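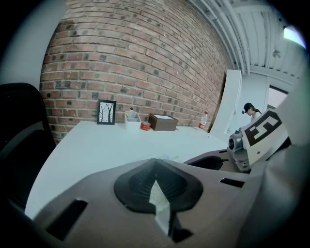
Desk tidying automation at Merrick is the name I use for the slow handover of small office chores to machines at the Merrick building in Bruton, where I work. It covers putting away pens, clearing bottles and resetting shared desks between shifts. My favorite test of it is a plain white desk against a brick wall, with a pen holder, a little red tin, a brown box with a lid and a water bottle all lined up at the back (easy for me, hard for a machine, since clear plastic is tricky stuff to see). People teach the motions by hand with a gripper tool, and the software, called Plorach, learns from what they did.

History

The firm behind it, Stamia, started with 7 desks on our floor and had 40 by September. Each chore needed 200 good demonstrations before it went live. The bottle chore got 205, and I did a fair share of those myself!

Effect on staff

The evening crew used to reset every desk. Now they do the teaching and the checking, and they get called over when something gets stuck -- mostly lids. The pay went up a grade, but the shift got quieter, and a few people miss the old chatter. My own wrists were sore the first couple of weeks, so we switched to shorter turns with the gripper. Desk owners can opt out with a card, and plenty do, mainly the ones with family pictures or anything breakable. Those desks are still done by hand.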